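Planning the Equipment Budget for a Small Robot Cell
Handout 4, notes by Parveen Mengal

In this part of the course we make a budget before we open any catalog. Many students begin with the arm, because it is the largest price. Please begin with the task and write down what the robot must hold.

Divide your budget sheet into three blocks: purchase, yearly cost, and spare parts. Our practice case is the Urka workshop, which has one arm and two offers for fingers. Gritura sells a rigid metal pair for 178 dollars. Toprak sells printed plastic fingers at 50 dollars a pair, and we plan 8 pairs for the year. Compare the yearly totals - the cheaper pair is not always the cheaper year.

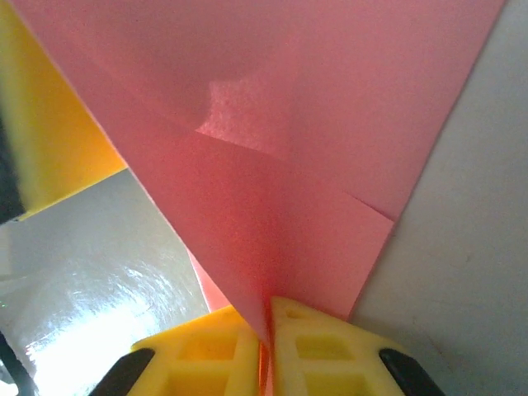

Finger cost depends on the material you handle. Paper is light, so payload is a small question here, but the grip must be narrow and gentle. The yellow fingers hold the folded pink sheet only by its pointed tip, and both of them have an open lattice. For such work, ask the seller for the price of one finger alone, and put delivery time beside it in your sheet.

Bring your completed sheet in October.

Comments

Floker: Does the wrist camera go under purchase or spare parts?

Parveen Mengal: Under purchase. A second one, if you want it, goes to spare parts.

tmr_k: Thank you, the three blocks helped me much.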